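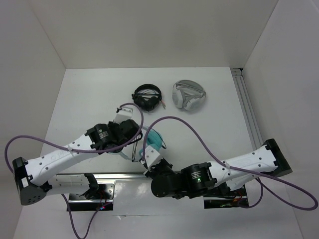
4.2 Headphones and Cloths as Table Items

Of the 3,716 items logged in the Trakow and Stellstead households, headphones gave our coders the most trouble. A mug is either on the table or put away. A headphone can be set down in many ways, and people disagree about which of them count as tidy. Figure 3 has two at the back of a white table. The black over-ear headphone has its band folded and a short cable tangled beside it. The white one rests flat, with its gray-and-white band curled around the earcups. Under our first coding sheet both would have gone down as "left out," and the sheet had no place to record the difference between them.

We therefore split the old code into two parts. The first part is location: back of table, middle, front, or off the table. The second part is what we call rest state, meaning the shape the item was left in. For headphones the rest state covers the band and the cable separately. A folded band with a tangled cable is scored as mixed, and a coder who is unsure about either one leaves that field blank.

Cloth items needed a different rule. The light blue cloth object in Figure 3 lies near the middle of the table, and location is easy to code. Its use is harder. Small cloths in the household logs were written down as dusters, napkins, wraps for glasses and, in one kitchen, a coaster. We asked coders to enter "cloth" and a color unless the household had named the item in its own log. This lost some detail, but it stopped the coders from guessing.

The 30 households were also asked to rate how finished a table looked on a scale from 1 to 5. Tables where items had been moved to the back tended to score higher than tables where the same items sat in the middle, even when nothing had been put away. Several people told us the back of the table was "sort of a shelf." One Stellstead household kept a pair of headphones there from our first visit to our last and never once listed it as clutter. Loose cables pulled the ratings down — more than the headphones they belonged to, according to the written comments.

Escobar's earlier scheme treats the tabletop as a single zone and would miss this pattern. We kept its item names so that the two sets of logs can be compared, and added our location and rest state fields after them. Chi-keung Cheung recoded the logs from 19 of the households using the revised sheet. Most remaining disagreements were over cables, and these are taken up in Section 4.3.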